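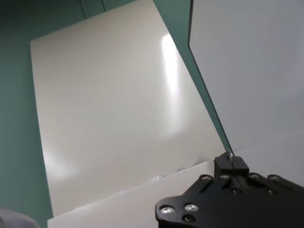
*White boards on the green, before I got any further.*

So, the white panels! I've been promising this post since May, when I dragged a stack of them home and Vivek Rastogi asked me (very politely) whether I planned to open a refrigerator factory.

The plan is doors for the hall cabinet. It needs 2 big ones and 3 small ones, and I wanted them all to match. Well, they don't match. I'd been looking at them under the yellow bulb in the garage and they seemed fine, but put two next to each other on something green and wow. One is creamy, kind of like vanilla ice cream, and the other goes off toward a bluish gray. I kept swapping them around hoping it was the light. The creamy one is shiny too, so every time I moved I got a big streak of glare across it and had to start squinting all over again.

Periklis Kokkinos says put the cool ones up top and the cream ones down low and call it a choice. I'm tempted! My sister voted for painting the lot, but I like the gloss and I know what my brushwork looks like.

Other news from the cabinet: the hinges from Wolen came (14 of them, so I have spares for once), and I still haven't decided on knobs. There's a round one from Pellunia I keep going back to, but it's pricey and I'd want to hold it first.

Next up is wiping everything down and marking the hinge holes in pencil. I need to find the good square. It was on the shelf by the dryer last week and now it's not.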